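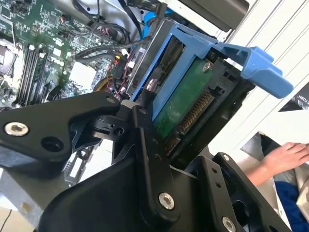 Die Krimiserie „Jernusov“ geht in die zweite Staffel. Der Streamingdienst Hundano zeigt die neuen Folgen ab Samstag, 28. November, jeweils um 20.15 Uhr im Livekanal und anschließend auf Abruf. Produziert wurde die Staffel erneut von der Hattar Filmproduktion, Regie führte Rosario D'Amico. Im Mittelpunkt steht ein alter Vermisstenfall, der als abgeschlossen galt und nach dem Tod eines Buchhalters wieder aufgerollt wird. Den Anstoß gibt ein Fund, wie er unscheinbarer kaum sein könnte: eine Festplatte mit grüner Platine in einem geöffneten Desktop-Rechner. Auf dem Datenträger liegen Abrechnungen einer Reederei, die es laut Handelsregister nie gegeben hat.

Kommissar Jernusov, der am Ende der ersten Staffel vom Dienst suspendiert worden war, kehrt zunächst nur als Zeuge ins Präsidium der Hafenstadt Tadik zurück. Er hatte den Vermisstenfall als junger Ermittler bearbeitet und damals ein Protokoll unterschrieben, dessen Inhalt er nicht geprüft hatte. Seine Nachfolgerin stößt bei der Durchsicht der Akten auf diese Unterschrift. Die beiden müssen zusammenarbeiten, obwohl sie gegen ihn ermittelt.

Die zweite Staffel erzählt den Fall durchgehend. In der ersten hatte jede Folge noch ein eigenes Verbrechen behandelt. Headautorin Cempaka Liem, die auch den Pilotfilm geschrieben hat, wollte davon weg. „Wir hatten Figuren, die nach jeder Folge wieder auf Anfang gestellt wurden“, sagt sie. „Wer in Folge zwei einen Kollegen belogen hatte, trank in Folge drei mit ihm Kaffee, als wäre nichts gewesen. Das hat mich beim Wiedersehen gestört. Diesmal bleibt alles liegen, was jemand anrichtet.“

Für das Drehbuch hat Liem mit ihrem Team 526 Seiten Rohfassung verfasst, von denen ein großer Teil im Schneideraum noch einmal umgestellt wurde. Die Folgen haben eine Länge von jeweils 55 Minuten. Erzählt wird auf zwei Zeitebenen: in der Gegenwart und im Winter des Verschwindens. Die Rückblenden sind nicht eingefärbt und werden nicht mit Einblendungen angekündigt. Orientierung geben Kleidung, Fahrzeuge und die Büros des Präsidiums, die für beide Ebenen getrennt eingerichtet wurden.
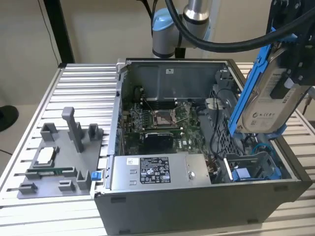
Auch die kriminaltechnische Arbeit nimmt mehr Raum ein als bisher. Die Auswertung der Daten zieht sich über mehrere Folgen hin und führt die Ermittler zweimal in die falsche Richtung. Liem hat dafür Gespräche mit IT-Forensikern geführt. „Im Fernsehen tippt jemand drei Wörter ein, und dann steht der Täter auf dem Bildschirm“, sagt sie. „Bei uns sitzt eine Technikerin vor einer Tabelle und sagt, dass sie noch zwei Wochen braucht. Der Staatsanwalt gibt ihr vier Tage. Daraus entsteht der Streit, der die Mitte der Staffel trägt.“

Regisseur Rosario D'Amico hat alle Folgen inszeniert. In der ersten Staffel hatte er sich die Aufgabe noch mit einer Kollegin geteilt. Gedreht wurde überwiegend an Originalschauplätzen, vor allem in den Lagerhallen am Südkai, im früheren Zollamt und in einer Wohnsiedlung am Stadtrand. Nur das Präsidium entstand im Studio. „Ich wollte Räume, in denen man die Tür hört“, sagt D'Amico. „Im Zollamt klemmt jede zweite. Die Schauspieler mussten damit umgehen, und irgendwann haben sie es in ihr Spiel eingebaut.“ Auf Handkamera hat er weitgehend verzichtet. Viele Verhöre sind in langen Einstellungen aufgenommen, das längste dauert im fertigen Film elf Minuten und kommt mit einem einzigen Schnitt aus.

Für die Massenszene beim Hafenstreik, mit der die vierte Folge beginnt, standen 900 Komparsinnen und Komparsen vor der Kamera. Die meisten von ihnen stammen aus der Umgebung, darunter mehrere frühere Hafenarbeiter, die bei der Einrichtung der Szene berieten. Die Sequenz spielt auf der früheren Zeitebene und zeigt den Abend, an dem der Buchhalter zum letzten Mal mit dem Vermissten gesprochen hat.

Neu ist außerdem die Musik. Die elektronische Titelmelodie der ersten Staffel bleibt erhalten, wird aber von einem Streichquartett gespielt. Innerhalb der Folgen wird Musik sparsam eingesetzt. Die fünfte Folge enthält keine.

Zum Start stellt Hundano die ersten 3 Folgen gemeinsam bereit, die übrigen erscheinen im Wochenrhythmus. Wer die erste Staffel nicht kennt, kann mit der zweiten einsteigen. Eine kurze Zusammenfassung ist der Auftaktfolge vorangestellt und lässt sich überspringen. Die erste Staffel ist weiterhin vollständig abrufbar. Alle neuen Folgen liegen mit deutschen Untertiteln für Hörgeschädigte und mit Audiodeskription vor. Eine Ausstrahlung als Nachtprogramm im Livekanal ist für Januar geplant.

Über eine dritte Staffel ist noch nicht entschieden. Nach Angaben der Hattar Filmproduktion liegt ein Konzept vor, das an die letzte Szene der neuen Folgen anschließt. Liem arbeitet derzeit an einem davon unabhängigen Fernsehfilm, der ebenfalls in Tadik spielen soll.

Angaben zur Produktion

Titel: Jernusov, Staffel 2
Genre: Kriminalserie
Buch: Cempaka Liem und Team
Regie: Rosario D'Amico
Produktion: Hattar Filmproduktion
Auftraggeber: Hundano
Folgenlänge: 55 Minuten

Hinweise für die Redaktionen

Die ersten beiden Folgen können akkreditierte Journalistinnen und Journalisten vorab im Pressebereich von Hundano ansehen. Die Zugangsdaten werden auf Anfrage verschickt. Wir bitten darum, in Besprechungen vor der Veröffentlichung nicht zu nennen, wer das Protokoll im Vermisstenfall verfasst hat. Interviews mit Cempaka Liem und Rosario D'Amico sind telefonisch oder per Videoschaltung möglich, Terminwünsche nimmt die Pressestelle der Hattar Filmproduktion entgegen.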